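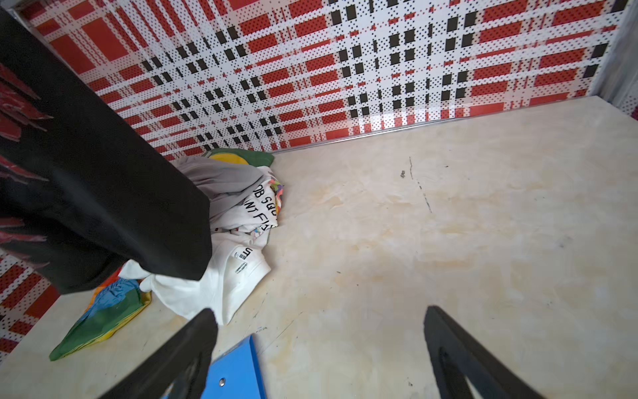
Pavithra Joseph, in a written comment on the first draft of this section, objected that a demonstration given by hand and one given by remote control should not be pooled under one heading. The two differ in what the person can feel, she wrote, and a model trained on both may learn neither well. We accept the first part of the objection. The second is an open question, and the rest of this section sets out how we tried to answer it.

4.2 Collection of demonstrations

Each demonstration in the Gisdale set is a single attempt at picking one garment from a heap and laying it down clear of the others. Two modes were used. In the hand mode, the demonstrator holds the arm behind the wrist and moves it directly, with the joint motors set to carry only the weight of the arm. In the remote mode, the demonstrator sits apart from the work area and drives the arm through a Munby leader arm, with the wrist view shown on a monitor. Joint angles and finger opening were logged in the same format in both modes, so that the training code did not need to know which one had produced a given file.

The set holds 1099 demonstrations, of which 900 were given by remote control and the remainder by hand. The imbalance was not planned. Hand demonstrations are quicker to give but more tiring, and the demonstrators asked to move to the leader arm after the first sessions in April. Recording closed on 23rd June.

Fabric poses a problem that rigid parts do not. A grasp that takes in two layers looks much the same from the wrist as a grasp that takes in one, and the mistake shows only when the arm lifts. In the hand mode the demonstrator can often feel the added drag and let go early. In the remote mode the leader arm returns no force, and the demonstrator has to judge from the monitor. We therefore kept attempts in which a second garment was lifted and then released, provided that the release was deliberate – these carry the correction we want the model to learn. Attempts that ended with two garments moved were marked as failed and left out of training. 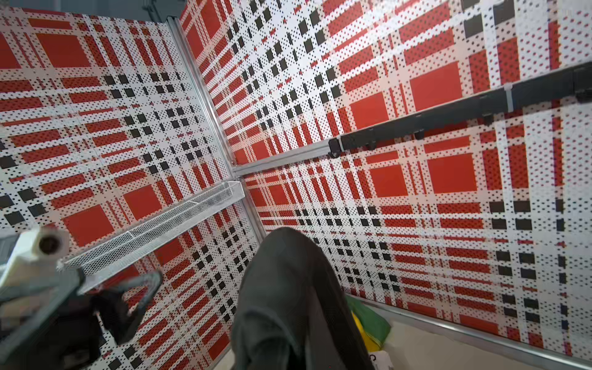

Figure 3. Wrist camera view, Gisdale set.

Speed was handled separately. Remote demonstrations contain more pauses, mostly just before the fingers close, and a model trained on the raw logs tends to copy them. We removed any pause longer than a fixed limit and resampled the motion on either side. Hand demonstrations were left as recorded. A pause in that mode was usually short, and cutting it made the finger command jump.

To test the pooling question, we trained the Elell policy three times: on hand demonstrations alone, on remote demonstrations alone, and on the full set with a one-bit label for the mode. A fourth run used the full set without the label. The network, the image size and the number of training steps were held fixed. For the labeled run, the bit was set to "remote" at test time, as the arm is not held by anyone when the policy is in control.

We also set aside 101 demonstrations before training as a check on prediction error. These were drawn from both modes in proportion to their share of the set. Prediction error is a weak guide to success on the arm, and we report it only to show that none of the four runs had failed to converge. The trials on the arm, with garments from the Klinhom collection that do not appear in training, are described in Section 5.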